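# Drokden hand-held gripper pair - four weeks in

I bought a pair of the Drokden hand-held grippers in July, after a long spell of collecting kitchen examples by driving a full robot arm around with a joystick, and I have been meaning to write them up ever since. We're a small group in Nostville teaching a policy to sort and put away kitchen things, and what we needed more than anything was a lot of ordinary human motion, recorded in ordinary rooms.

First, the good news. They are quick! On the old setup I was happy with 200 usable episodes in a week. With the Drokdens we logged 1138 in the first four weeks, and most of those came from afternoons when only one of us was free. You squeeze, the arms close, and your wrist does the rest. My mother-in-law picked it up in a few minutes, over coffee, and her demos are smoother than mine (I have made my peace with this).

The ridged blue pads are the part I'd praise most. Thin plastic handles are miserable to hold with hard tips, and these keep a nice grip on them from both sides without my having to squeeze for dear life. Forks are harder. If you come in at a slant they like to roll, so I've started asking everybody to pause for a breath after closing, which also makes the episodes easier to trim later.

A word on what to put in front of them. I spent far too long at the start on a plain gray mat with one spoon in the middle, and the policy we trained on that was lost the minute it saw a real table. 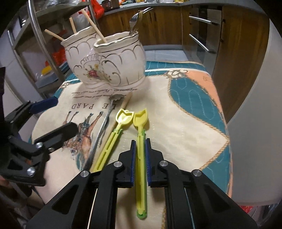 Now I go for busy printed cloths, lookalike utensils lying nearly head to head, and wooden sticks mixed in with the metal, and I change the layout every few episodes. Our success on new tables got noticeably better once I did.

Now the grumbles. The pair is a touch heavy for a long session, and my thumbs want a rest well before the battery does. The Alemneh export software drops an episode if you rename the folder while it's still syncing - I lost a whole morning that way. And the replacement pads only come in packs of 2, so one pair of hands uses up two packs.

Would I buy them again? Yes, and I've already asked the folks at our Trillthorpe site to order a set. Four stars out of five, with the missing one for the software.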